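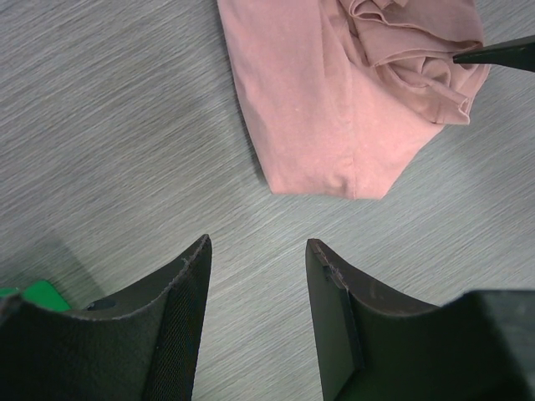
Fig. 1. Pink garment, likely knit, on the gray tabletop, bunched.

Project report: Folding Small Laundry on One Table
Requena site, January. Submitted for the Household Tasks unit.

1. What we wanted to know

How much table do you need to fold clothes without making a mess of the clothes already folded. Sounds simple. Our first plan had bedding in it too, dropped that, table too small and no time.

So the question got narrower: knit tops and small cloths only, one surface, finished stack stays on the same surface as the piece being worked on.

2. Materials

Mixed knit tops, different colors. Small cloths for practice. One table, gray, wood-grain look. Detergent was Fatex for everything so that softness wouldn't change between loads. Spin set to 800 for all of them. We wanted to compare with a slower spin but the machine at Skerier was out of use that month.

3. Method

Each session was 15 minutes. Start with the piece dropped on the table however it lands. Find a hem first. Then open it out, smooth from the middle, fold sides in, fold up from the bottom, put on stack. Write down anything that went wrong right away, not at the end (we did it at the end the first time and forgot half).

We scored each folded piece out of 8. Points for straight edges, no sleeve sticking out, stays closed when set down. The score sheet is from the Rostmont handout, we only changed the wording.

4. What happened

Thin knit is the hard one. It curls at the hem and layers stick to each other, so you think you have the edge and you have two edges. Seams helped alot. If there's a seam to line up on, the fold comes out straighter.

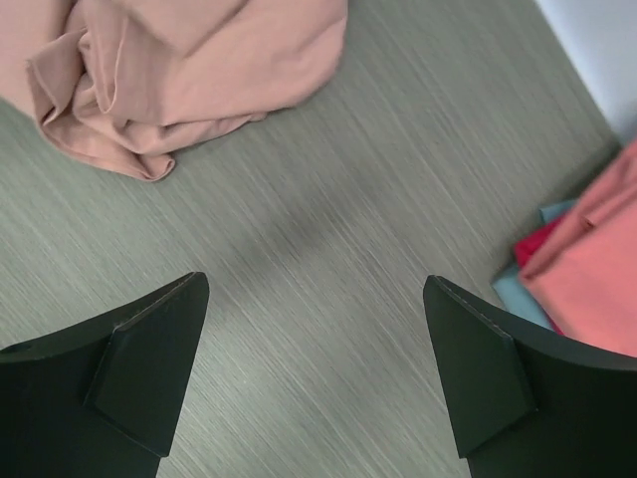
Where the stack goes matters more than we expected. Keep it off to the side, near the edge of the table, and leave the middle open. When we had it in the middle, sleeves kept catching on it and the top piece slid off. Moved it over, problem mostly gone. Small cloths stack fine on their own, tops want a wider base under them.

Dropping a piece far from you is also bad. You end up dragging it across and it bunches up more than when it started.

5. Problems

Scores aren't very even between people. One of us gives full points for anything flat. Should of agreed on that before session one. Also no dark colors in the last batch, so can't say if hems are harder to find on those.

6. If we did it again

Bigger table or fewer pieces. Same person scoring all the way thru. Try towels, which we skipped. Also try with the stack on a chair, to see if the table space was really the issue.

Score sheets are in folder 987, handed in seperately.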